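Canum hand-held gripper, pair — 40 days in

7/5/19

Bought two of these direct from Canum, 500 each plus shipping. Quick write-up as people keep asking about the pad problem. Short version: nice tool, bad fault, think before you buy.

Good bits first. Light. Comfortable for a whole morning. White housing wipes clean. Jaw travel is smooth and the soft pads are kind to woven stuff, and woven stuff is most of what we do (mats, baskets, rope things that sag in the middle).

Now the fault. Right pad creeps. The adhesive under it lets go a little at a time and the pad slides along the curve of the finger. You don't feel it in the handle. Grip looks fine, log says fine, then the thing drops. Our log has 1084 grasps so far and 13 drops we put down to the pad and nothing else. All on the same side. Never the left.

Jute is the worst for it. Thick rope, hard ridges, and it drags on the pad every time you let go. 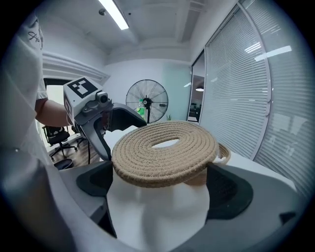
Emese Illés says hers did the same within a fortnight, on both units, and that heavy items had nothing to do with it. She was lifting empty cloth bags. Her fix was to take the pad off, clean the plastic with alcohol and stick it back down with Serovar tape. Held for her so far. She also says to mark the pad edge with a pencil line on day one so you can see it move, wish I'd done that.

Tried the tape on one unit. Better. Still checking it every session though, and I shouldn't have to on a tool at this price.

Safety side — this is what bothered me more. When a pad shifts far enough the bare edge of the finger is exposed, and that edge is sharp where the moulding seam runs. I got a scratch across two knuckles clearing a stuck basket. Nothing serious. But the jaw was still closing when I put my hand in, becuase the release lags by a second or so and there's no light or click to tell you. Manual says "wait for full release". Wait for what?

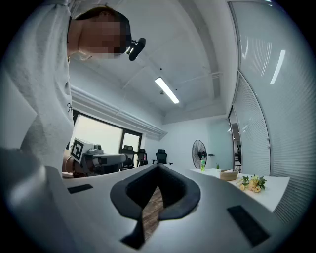
Wrote to support in February about a different thing (cable strain, now sorted) and they were quick. This time slower. First reply told me to press the pad down firmly. Second offered a replacment pair from the newer batch, which they say uses a different glue. Not arrived yet. Poststead lost the first parcel, so can't blame Canum for that one.

I've also used the Bognár grippers. Heavier, uglier, pads are screwed on. Never had one move. Handle gets tiring by lunchtime and the jaws mark soft rope, so not a straight swap.

If you already own the Canum:
Check the right pad before every session.
Pencil line along the edge.
Hands out until the jaw has stopped, then count two.
File the seam down, takes a minute with fine paper.

Three stars. Would be four with screws. Will update when the new pads come, if they come.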